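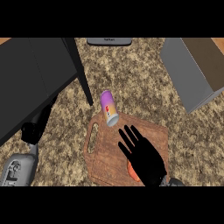
Cutting board and can on a carpet, computer rendering.

Reading time: 3 min

Search Type and press Enter

Kerel opens compressed natural gas station for lorries and buses in Lokia

February 2021 – Kerel, the supplier of alternative fuels for road transport, has put into operation a new station for compressed natural gas (CNG) in the industrial zone of Lokia. It is the company's first station which is designed mainly for heavy vehicles, and it is open day and night.

The station has two fast dispensers for lorries and buses and one smaller dispenser for vans and passenger cars. The compressors can deliver up to 600 kilograms of gas per hour. Under normal conditions a city bus is filled in 11 minutes, and the driver does not need to leave the main road for more than a few hundred metres.

The gas comes to the site by pipeline, so no deliveries by tanker are necessary. Payment is possible by bank card and by the Kerel fleet card, which shows the quantity in kilograms and sends the invoice to the transport company once per month. Drivers who have not used CNG before can ask for a short instruction at the station. It is free of charge and must be booked one day before.

The first regular customer is the bus operator Skivano, which has 21 gas buses on its suburban lines. Until now these buses were filled during the night at a slow-filling point in the depot. With the new station they can also be filled between two shifts, and the operator plans to use them on longer routes from May. 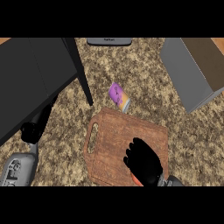 Skivano added that the price of fuel was only one part of its decision, and that a short filling time was more important for the timetable. The operator would also like to see a second station on the northern side of the town – at present the buses from this direction must cross the centre to fill.

Kerel is studying this possibility together with the engineering company Kennedy, which prepared the project for Lokia and supervised the building works. A decision on the location has not been taken yet.

During the test period the station made 2836 fillings, most of them for vans of local firms. The tests included the emergency stop, the gas detectors and the work of the compressors in frost. All the permits for permanent operation have been received.

In the next stage Kerel wants to offer biomethane at the same dispensers. Vehicles which run on CNG can use it without any technical change. The company is in talks with producers in the region and will inform its customers separately about the prices and the starting date.

Existing fleet cards are valid at the new station. New customers can apply for a card at the station office or on the Kerel website.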